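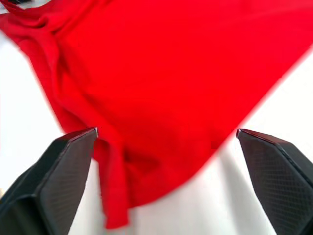
*Red knit on the folding table, creases gathered at one corner.*

12/1/24

Follow-up to the September post on folding order. A few of the conclusions in that one were wrong and I have changed the procedure, so treat it as superseded.

## Moisture first

I had been folding straight out of the dryer. The sensor cycle on the Jasulmont stops when it thinks the load is done, and I had no reason to question it until a stack of T-shirts came out of the drawer smelling like a gym bag. So I weighed a load.

Out of the dryer, one mixed load of knits came to 3,473 g. After a night spread over the rack in a heated room it came to 3,235 g. The difference is 238 g, or a bit over seven percent of the final weight. That water was going into a closed drawer every week.

The Kondent scale I used has an upper limit of 2,000 g, which meant splitting the load into two baskets and taring each one. This adds some error, but not 238 grams of it. I repeated the weighing with the baskets swapped and the totals agreed to within a few grams.

The fix is boring. I run the timed cycle for 10 minutes after the sensor cycle ends, then leave everything on the rack until it stops losing weight, which for cotton knits is usually by the next morning. The socks take longer than the shirts. I assume that is the cuff, where the rib is thick and doubled over on itself for part of the cycle.

Detergent made no difference that I could measure. I switched from Flakitz powder to Flakitz liquid halfway through and the weights didn't move. The liquid leaves less residue on dark fabric, so I have stayed with it, but that's a separate topic.

## Surface

The table is light and smooth, and both properties matter. On a dark surface I miss lint and loose threads. On a textured one the knit catches, and a shirt that should slide half an inch drags its lower layer and puts a diagonal crease through the back panel.

The drawback of a smooth surface is that a light piece moves when you don't want it to. A T-shirt has enough mass to stay where it is put. A sock does not, and most of my bad sock folds come from the bottom layer creeping while I work on the top one. Holding the piece at the edge and lifting slightly before laying it over works better than pushing it across the table.

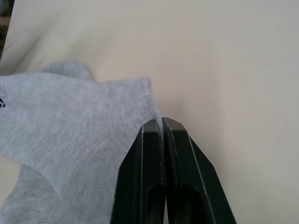 *Light gray sock, partly folded. The ribs make a usable alignment guide.*

## Socks

In the earlier post I recommended rolling. I withdraw that. Rolled pairs stretch at the cuff, and the outer sock stretches more than the inner one, so after a few months you have a pair with two different fits.

Current method:

1. Lay one sock flat, heel up, and smooth from the cuff toward the toe.
2. Lay the second on top with the cuffs lined up. Ignore the toes. They will not match.
3. Fold the toe end back to the start of the cuff.
4. Fold once more, into thirds, and stand the packet on its fold.

On ribbed or striped knit, use the ribs for alignment instead of the outside edge. The edge of a sock is a curve and it changes depending on how the tube has flattened. The ribs are fixed in the fabric. If they run at an angle to the fold line, the sock is twisted and the packet will open up in the drawer.

Pick up the edge with a narrow grip. A wide grip takes in both layers of the tube and pulls a ridge into the panel, and then you have to smooth it again. One layer is enough for repositioning. Both layers are only needed when making the fold itself.

## Shirts

The red T-shirt is the reference piece for this section. It has blue trim inside the neckline, which is convenient: the trim shows which side of the collar is the inside without having to look for a label, and it is easy to see from across the table.

The shirt goes down flat with the collar pointing toward the back of the table. Sleeves in first, then sides, then the hem up toward the collar in two folds. I used to do the sides first and let the sleeves come with them. That is quicker and leaves a lump at each shoulder. With the sleeves folded in on their own, each layer is close to the same thickness and the stack stays level.

Finished shirts go to the right, collars all pointing back. Small pieces stay on the left. The middle of the table is for whatever is being worked on.

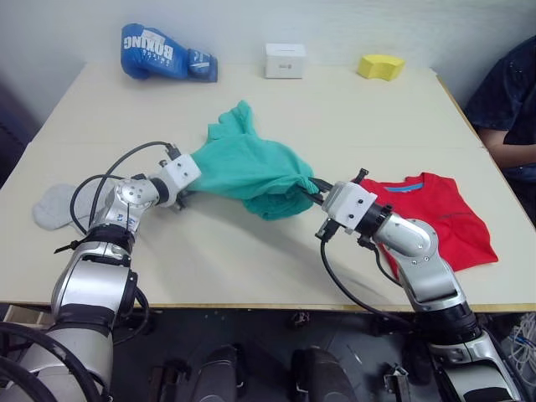 Crumpled pieces need a separate step before any of this. A garment that has been sitting in a heap has folds at every angle, and laying it down and smoothing it outward only moves them around. What works is to take it by two points, lift it clear of the table, and apply light tension before setting it down. The points should be as far apart as possible and on the same seam, if there is one. Shoulder seams are best. Side seams will do.

If the bulk of the cloth sags in the middle, the two points are too close together or they are on different layers. Put it down and find them again. Shaking does not help with heavier knits – it straightens the hem and leaves the upper half as it was.

Tension should be light. Cotton jersey recovers from a small stretch but not from a large one, and the shoulder is where it shows.

## What stays on the table

I have tried keeping the table completely clear and it doesn't last. Things come back. The compromise is that anything that isn't laundry goes along the back edge, against the wall, in a single row. That leaves the full depth of the working area in front.

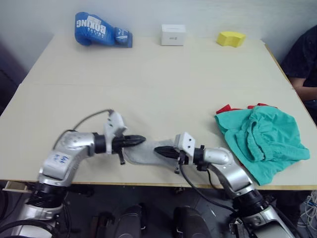 *Back row: blue boxing glove, small white box, yellow sponge. Gray cloth held at both ends in front.*

The sponge is the only one of these with a function here. I wipe the table with it before starting, barely damp, and let the surface dry. The box and the glove are just stored there until I find somewhere better.

## Drawers

Everything ends up in a Peltonen three-drawer unit. The drawers are shallow, so the finished height of a fold matters more than its width. Shirts folded in the order above can stand on edge with a little clearance. The old fold, with the lump at the shoulder, caught on the frame above about one time in five.

I have not worked out the hooded ones. The hood adds thickness at one end only, and folding it down into the body moves the problem to the middle. Laying them flat in the bottom drawer is what I do for now.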